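Bin picking with a used arm, first blocks today!

plilument_nana
11 June 2018
It's alive! After 3 months of evenings in the shared shop, the secondhand arm is finally reaching into the bin and going after blocks on its own. I clamped the bin to the table — it kept creeping every time the fingers touched a wall. Best run so far is 4 picks without me grabbing the pendant!

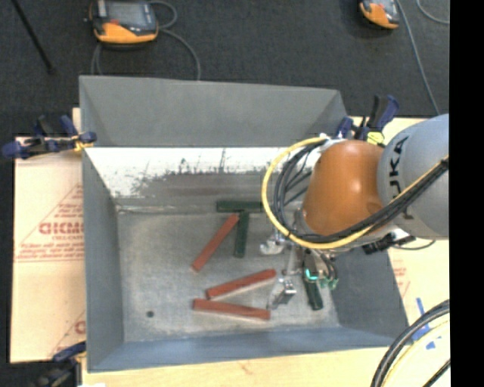
Gripper down in the bin, red and green blocks waiting.

turkden70
Love it!! Two things though. That yellow cable loops out pretty wide, and I'd tie it down before you speed anything up. And why sloped walls? Blocks will just slide into a pile.

plilument_nana
Sliding is what I want, it keeps them out of the corners where my fingers don't fit. Fair point on the cable.

simao_p
Disagree on the cable. I strapped mine tight and the wrist yanked a connector at full turn. Leave slack, just guide it.

turkden70
Slack yes, a big loop no. Velcro at the elbow and you get both.

plilument_nana
Velcro it is. Does anyone have grip settings for blocks that stand on edge? Mine keep tipping over.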